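Workshop Notebook, Sondgate Building, Ground Floor
2021-09-01
Entry by Emmett Rosenthal
Subject: Meeting table and plant, trial arrangement 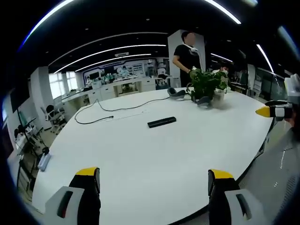
Oval table, pillar side. Plant in its white pot, gray bands beside it.

Purpose of entry. To record the state of the large oval table before the fall schedule begins, and to set out the arrangement to be tried during the coming weeks. Colleagues who use the table are asked to read the section on the plant before moving anything.

Table. The white oval table remains in its present position. The proposal from February to turn it so that the long side faces the windows has been set aside. With the table turned, the passage on the pillar side measured 75 cm, and the door to the supply closet could not be opened fully while anyone was seated. The surface was wiped with plain water and a soft cloth. The spray cleaner on the closet shelf leaves streaks on the matte finish and should be kept for the glass partitions. The overhead lights still reflect in the top, and those who work there with printed drawings have asked whether one bank could be switched off separately. Request passed to Building Services, no reply yet.

Plant. The potted plant with the heart-shaped leaves came down from the Jirel office when that room was cleared. It has grown outward a good deal and now takes up more of the table than the pot alone would suggest. Two positions were considered:

Position A, on the table at the pillar side. Good light in the morning. Leaves hang over whatever is set down beside the pot.

Position B, on the low cabinet by the entrance. Keeps the table clear, but the cabinet stands next to the heating outlet, and the last plant kept there dropped its leaves within a month.

Position A is adopted for a trial of 14 days. Water is to be given every seventh day and poured slowly at the soil. The pot is to be lifted onto the sink drainer first and left there until it stops dripping. Please do not water it on the table. The ring left on the old Begay bench came from exactly this and could not be sanded out.

Trimming. The longest stems may be cut back once the trial is over. Cuttings are welcome upstairs, where Skiltasik has two empty pots. No trimming before then — the comparison with Position B depends on the plant being the same size.

Small items. Things left near the plant are easily overlooked under the leaves. One of the gray bands lay partly beneath them at the base of the plant, while the other was in plain view to the left. The black rectangular item in the middle of the table has not been claimed. It should be collected by its owner or placed in the shallow tray in the supply closet. From this week the tray is the agreed place for anything small that is not in use, and the table is to be cleared at 5 p.m. each day.

Seating. Chairs stay as they are for now. If the table is booked for more than 7 people, the folding chairs behind the partition may be used and must be returned the same day. The plant may be moved to the window ledge for the length of a meeting, with both hands under the pot.

Open points
Lighting switch: waiting on Building Services.
Saucer for the pot: to be ordered, white if available. Inner width to be checked against the base of the pot before ordering.
Felt pads for the table feet: two are worn through. Spare set believed to be in the second drawer, not confirmed.
Label for the tray: E.R. to print.

Remarks from colleagues may be added under this entry, with initials. The position of the plant will be reviewed when the trial ends, and the result entered on the next free page.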